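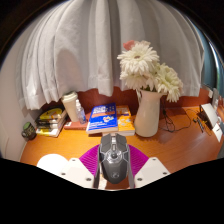

DONHOLM, August – Cirico, the home and study furnishing company, today announced the launch of Mosia, a desk refresh service for people who work or study in a corner of the living room or bedroom. The service opens to households in Donholm this month and will be offered more widely once the first bookings have been completed.

Mosia is built on a simple request that the company hears often from its customers, who wish to keep the desk they already own and make better use of it. Each booking includes a home visit, a written plan for the desk surface and 2 follow-up calls. No furniture is removed unless the customer asks for this.

By Cirico Press Office
36 shares | 5 comments

During the visit, a member of the Mosia team agrees with the customer which items are in daily use and which may be moved to the back of the desk or to a shelf. Books are generally kept on the desk, laid flat in low piles towards the rear, so that the front remains free for writing and for the mouse. Drinks are given a fixed place away from papers. Customers are also invited to keep one item purely for pleasure, such as a vase of flowers.
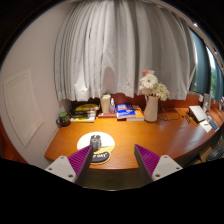

The plan takes account of daylight and of the distance between the desk and any curtain, radiator or wall fitting. Where a desk stands in front of a window, the team will advise on the height of the items placed along the back edge – tall piles can catch on fabric when curtains are drawn.

The service was developed with Schnyder, the storage maker, following a survey of 1,149 households. Many of those who replied said that they cleared their desk only when expecting guests, and a large number reported eating at least one meal a day there. The findings shaped the length of the visit, which has been set at two hours.

Schnyder will supply trays and book supports to customers who want them. These are sold separately and are not required as part of the plan.

Bookings may be made through the Cirico showroom in Donholm or by telephone during opening hours. Visits are available in the morning and in the early evening. Customers who rent their home do not need the permission of their landlord, as nothing is fixed to the walls or floor.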